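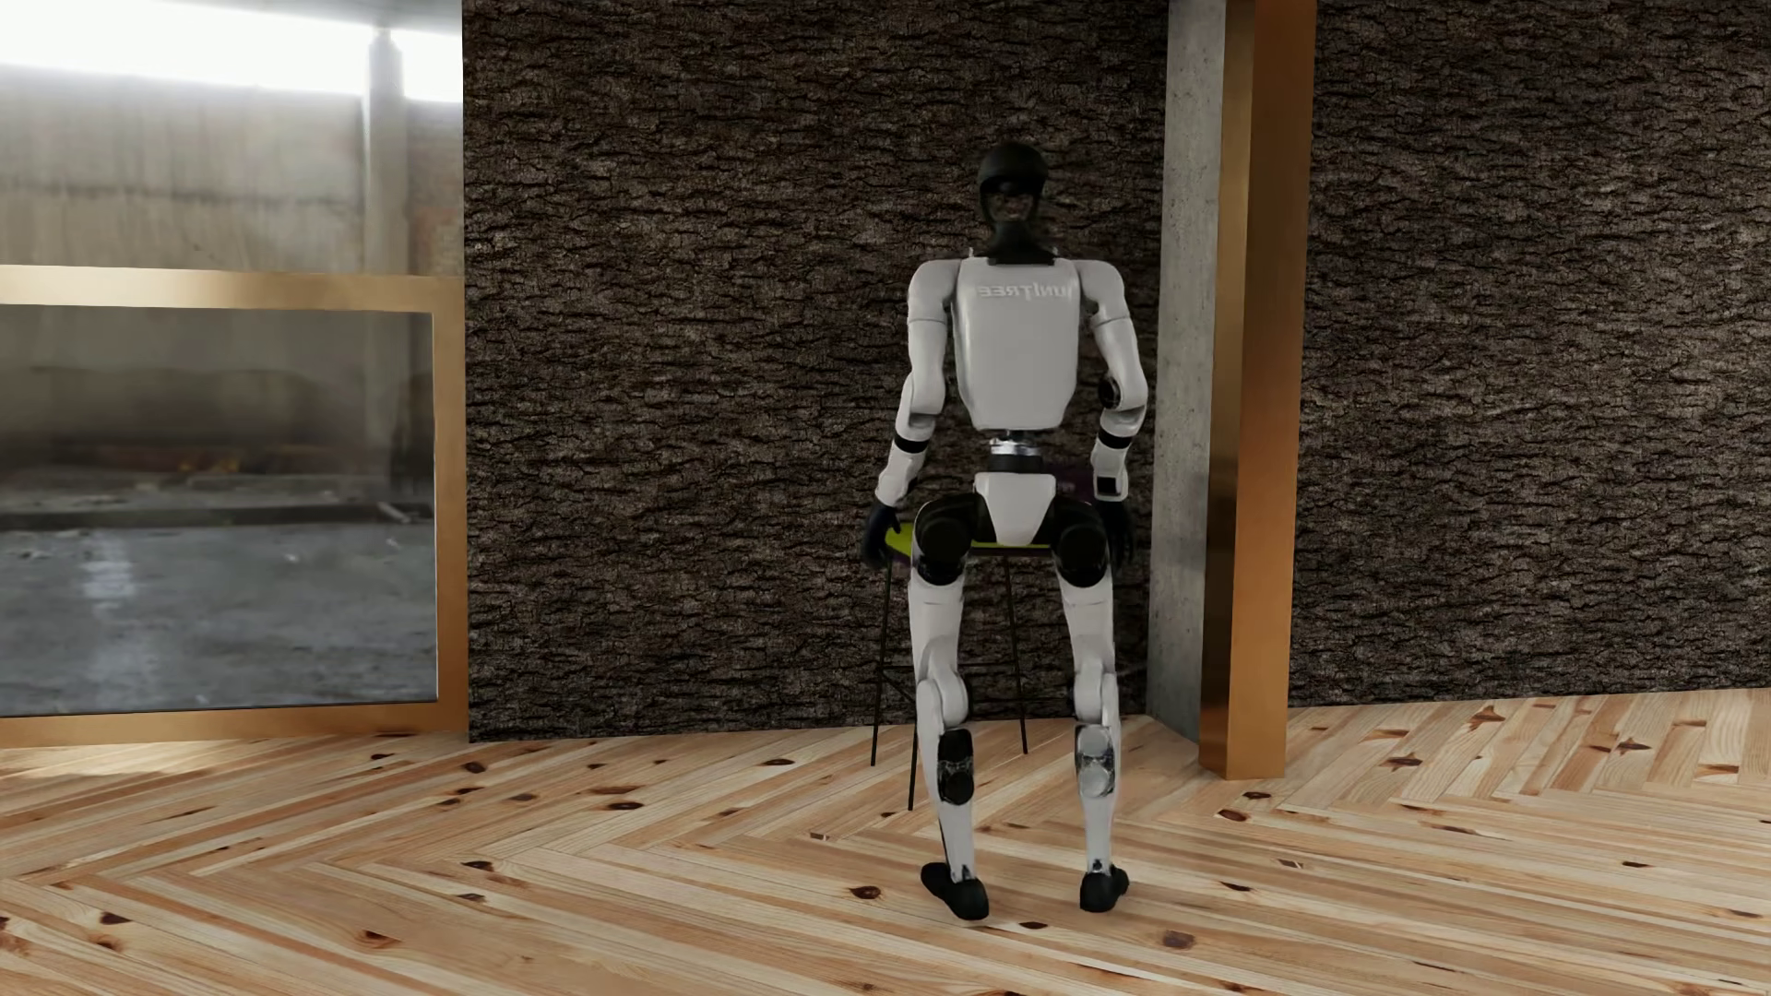
A humanoid robot standing in front of a tall seat, in a simulated room.

How to walk your front desk team through a robot rehearsal

When we began planning for a robot helper at Rillgate, I wanted the people who work the desk to meet it on a screen first, with plenty of time (and coffee!) to ask whatever they liked. If you're doing the same, set aside 33 minutes and try it this way.

1. Open the room in the simulator and let everyone look. Leave the robot standing still, arms down, for the first two minutes.
2. Ask each person which chore they'd gladly hand over and which they'd hate to lose. Ours kept greeting visitors and gave up the supply runs – happily, I might add.
3. Write down who steps in when the robot stops, and put that time on the schedule as real work.
4. Run one chore slowly, talk it over, then run it again.

Save the notes with the job descriptions. We went back and rewrote ours in July, after everyone had lived with the new routine for a while.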